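Chapter 5
Shelf Life: How a Drink Gets Its Price

Print this chapter | E-mail this chapter

February
By the author of the Drurnden course notes

I spent a good part of my early twenties behind the till of a corner shop in Drurnden, and I can tell you that the question I was asked most often (after "do you sell stamps?") was "how much for that one?" People would hold up a drink, hear the price, and then either nod or put it back. I must have watched that little moment thousands of times before I ever opened an economics book, and when I did open one I was quite cross that it began with a graph. So we won't begin with a graph. We'll begin with a drink, and the graph can wait until section three.

Suppose you're thirsty and you're standing in my old shop. There's tap water at home, which costs you next to nothing. There's the shop's own cola, there's squash, and on the top shelf there are the teas, which cost more than anything else in the fridge and which my manager ordered every month without fail. Why would anyone pay for cold tea? I used to wonder this while stacking it! The leaves are cheap, the water is cheaper, and yet out it went, week after week, mostly to students from the college on the Skatstead road.
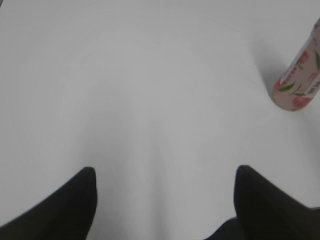
Price is a slippery word, and before we go any further I'd like you to forget what you think it means. Most of us carry round an idea that a thing has a "proper" price, tucked inside it somewhere like the stone in a plum, and that shops either charge it or cheat us. Try to start instead with a surface as plain and pale as that tabletop, with no grain and no pattern to it, and put things on it one at a time: a seller who has something, a buyer who might want it, and whatever else the buyer could have done with the money. That last item is the one students leave out, and I left it out too in my first exam, and lost marks for it. We call it opportunity cost, and you'll be sick of the phrase by the end of term.

Let's give our shop some numbers. In one month the shop in Drurnden sells 1,000 bottles of tea. The manager puts the price up by five pence and sells 947 the month after. Did she do well out of it? You can't say yet, and I hope you noticed that. You need to know what the tea cost her to buy, what she was charging to begin with, and whether the weather turned. (February is a rotten month for cold drinks, whatever you charge.) What you can say is that most of her customers stayed put. When a price goes up a bit and buyers hardly budge, we say demand is inelastic over that range. Do hang on to those last three words, please, as they matter a great deal in section four.

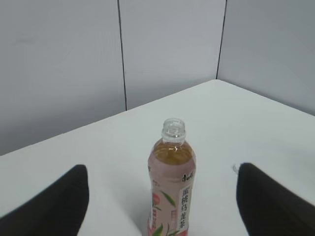 Fig. 5.1 A bottle of peach oolong tea. What would you give up to have it?

Now for taste, which economists are oddly shy about. A plain black tea and a fruit one may cost very nearly the same to make, but they aren't the same thing to the person buying. My manager tried swapping one for the other when the supplier in Sorkbridge ran short, and she had a fridge full of the wrong tea for weeks. Two goods are close substitutes only if buyers treat them that way. You can't work it out from a list of ingredients, however long you stare at it. You have to go and see what people do when their favourite has gone.

And then there's the look of the thing. I'm as easily led as anybody here. Give me two drinks at the same price and I'll reach for the one with the nicer top, every time, and feel rather pleased with myself on the bus home. Packaging costs money, and a seller who spends more on it is hoping that you'll take it as a hint about what's inside. Sometimes it's a fair hint and sometimes it isn't. We'll come back to this under signalling in section six, with the Bitar case, where a small soft drinks firm changed its labels and nothing else and sold 1,625 extra crates over the summer.
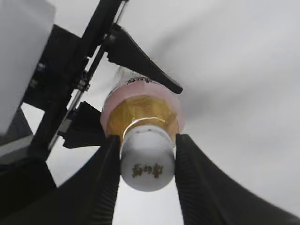 Fig. 5.2 Gold characters on an off-white cap, with a golden band round the neck.

Before you turn to section one, have a go at something for me. Next time you buy a drink, write down what you paid, what you'd have bought if it had been sold out, and the highest price you'd have stood for before walking off. Keep the slip of paper. The gap between that highest price and what you paid has a name, consumer surplus, and we'll be drawing yours in section three.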